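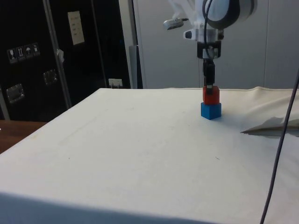 지난 호에 현관문 칠한다고 큰소리쳐 놓고 한참 소식이 없었죠. 죄송해요, 문은 아직도 벗겨진 채로 서 있습니다(우편배달 오시는 분이 볼 때마다 안부를 물으세요, 제 안부 말고 문 안부요). 답장으로 "그래서 무슨 색으로 했어요?" 하고 물어보신 분이 꽤 계셔서, 이번에는 그 얘기를 좀 길게 해 볼게요.

발단은 빨강이었어요. 톨트콤(Toltcombe)에 이사 온 첫해부터 빨간 현관문 있는 집에 살아 보는 게 소원이었거든요. 어릴 때 읽던 그림책에 그런 집이 있었는데 제목은 기억이 안 나고 문만 기억나요. 그래서 크룩섕크(Cruickshank) 페인트 가게에 가서 당당하게 "빨간 거 주세요" 했더니, 점원이 웃으면서 색상표를 한 뭉치 꺼내 주더라고요. 토마토 쪽으로 기우는 빨강, 벽돌 쪽으로 기우는 빨강, 립스틱 같은 빨강... 넘기다 보니 나중에는 다 똑같아 보이고, 한 장 더 넘기면 또 다 달라 보이고. 결국 그날은 사포만 사 들고 왔습니다.

## 색 이름에 홀리지 마세요

제가 제일 크게 실수한 건 이름 보고 고른 거예요. 색상표 뒤쪽에 '시란스(Sirance)'라는 파랑이 있었는데, 발음이 너무 예쁘잖아요! 빨강 사러 가서 파랑 샘플을 들고 나온 이유가 그게 전부예요. 집에 와서 발라 보니 가게 조명 아래서 보던 그 색이 아니더군요. 아침에는 괜찮은데 흐린 오후가 되니까 학교 사물함 색이 돼요. 저희 집 현관이 북향이라 더 그런 것 같아요.

북향 문은 햇빛을 직접 못 받으니까 푸른 기가 더 차갑게 돌아요. 반대로 빨강은 그늘에서 생각보다 어두워지고요. 남향이면 또 얘기가 달라져서, 진한 색일수록 여름에 문이 뜨끈해지고 색도 빨리 바랩니다. 옆집 디클런(Declan Ó Ceallaigh) 씨네 문이 딱 그래요. 원래는 진한 빨강이었다는데 지금은 연어색에 가까워요. 본인은 그게 마음에 든다고 하시니 뭐, 할 말은 없죠.

## 샘플은 문에 바로 바르지 않기

이건 딤프나(Dymphna Ó Dubhghaill) 씨한테 혼나면서 배웠어요. 제가 문에다 얼룩덜룩 칠해 놓은 걸 보고 한숨을 쉬시더니, 남는 판지에 발라서 옮겨 다니며 보라고 하시더라고요. 해 보니까 훨씬 편해요.

- 판지는 공책보다 큰 걸로 준비하세요. 손바닥만 하면 판단이 안 서요.
- 샘플은 두 번 칠하고 완전히 마른 다음에 보세요.
- 테두리에 흰 여백을 조금 남겨 두면 색이 더 정확하게 보입니다.
- 아침 8시, 한낮, 해 질 무렵에 한 번씩 문에 대 보고, 현관등 켠 상태로도 꼭 보세요.
- 길 건너에서도 보세요. 손님은 거기서부터 보니까요.

저는 빨강 판지랑 파랑 판지를 나란히 붙여 놓고 며칠을 왔다 갔다 했는데요, 이건 별로 추천 안 해요. 둘이 붙어 있으면 서로 더 세게 보여서 빨강은 더 빨갛고 파랑은 더 파랗게 느껴지거든요. 문에는 어차피 한 가지만 칠할 거잖아요. 한 장씩 따로 대 보고, 벽 색이랑 같이 보는 게 맞아요. 저희 집 벽은 누런 기가 도는 흰색인데, 새하얀 종이 위에서 보던 것과 느낌이 전혀 달랐어요.
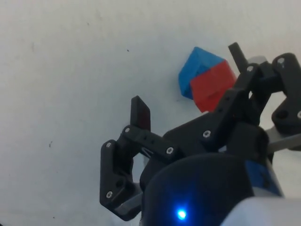 ## 칠하기 전에 할 일이 더 많더라

색만 정하면 끝인 줄 알았는데 순서가 꽤 길어요. 손잡이랑 우편물 투입구 떼고, 번호판 떼고(저희는 548번지라 숫자가 세 개나 돼요, 나사가 다 녹슬었고요), 세제로 닦고, 말리고, 사포질하고, 먼지 닦고, 프라이머 바르고, 또 말리고. 오래된 집이라면 사포질하기 전에 예전 페인트에 납이 들어 있는지부터 검사해 보셔야 해요. 저는 이걸 건너뛸 뻔했다가 디클런 씨가 말려서 검사 키트를 먼저 주문했어요.

날씨도 봐야 합니다. 너무 춥거나 습하면 마르는 데 한참 걸리고 표면이 끈적하게 남아요. 통에 적힌 온도 범위를 꼭 확인하세요. 작년 10월에 창틀을 칠했다가 밤이슬을 맞혀서 처음부터 다시 한 적이 있는데, 그 기분 다시는 느끼고 싶지 않아요. 문은 아침 일찍 시작해야 저녁에 닫을 수 있다는 점도 잊지 마시고요. 문을 열어 둔 채로 자야 하나 고민하는 밤은 정말 길답니다.

마스킹 테이프는 페인트가 바싹 마르기 전에 천천히 떼세요. 다 굳은 다음에 떼면 가장자리가 같이 뜯겨 나와요. 붓은 좋은 걸로 하나 사시고, 넓은 면은 작은 폼 롤러가 편합니다.

## 그래서 무슨 색이냐면

빨강이요! 돌고 돌아 빨강입니다. 벽돌 쪽으로 살짝 기운 거, 광택은 반광으로요. 시란스는 버리기 아까워서 뒷마당 화분 선반에 칠하기로 했어요. 거기는 볕이 잘 들어서 사물함처럼 안 보이더라고요.

검사 키트가 오고 주말에 비만 안 오면 바로 시작하려고요. 혹시 현관문 칠해 보신 분 계시면 어떤 색으로 하셨는지, 몇 년째 버티고 있는지 답장으로 알려 주세요. 우편물 투입구 안쪽은 도대체 어떻게 칠하는지도요. 그건 아직 방법을 못 찾았어요.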